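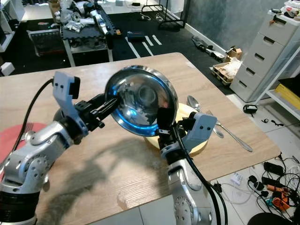

Dinner Plates and Late Nights at the Wudport Workshop

Home | Makers | Features | Tools | Subscribe

Share 17 | Comments 3

The plate is the hard part. A spoon or a fork is forgiving, but a stainless-steel plate is slick, wide and shiny enough to throw the whole room back at you, and Hussam Abu Hammour loves it for exactly that.

"Give me a shiny thing over an easy thing any day," he says, grinning, over the noise of somebody's drill.

He and Elias Daher are building Kela, a two-armed table setter, in a shared workshop in Wudport. They started in October with one arm and a pile of brackets, and the second arm went on soon after — which doubled the cabling and (Daher swears) tripled the fun! Two grippers can hold a plate up on edge between them, one at the left rim and one low on the right, and watching a pair of silver arms share a piece of tableware is a real thrill.

The workbench behind the table is buried in white and silver robot parts. Daher knows where everything is. Abu Hammour doesn't, and asks.

Next up is the wooden plate, then a full place setting on a round placemat. They meet every Saturday and anyone can wander in.

COMMENTS (3)

majali_fan: Would love a post on the wrist brackets. Are the files going up?

Nistard: Cable routing is my nightmare too. Good luck, you two!

BenchGrump1983: My kids can't set a table this well.

Previous | Next | Back to top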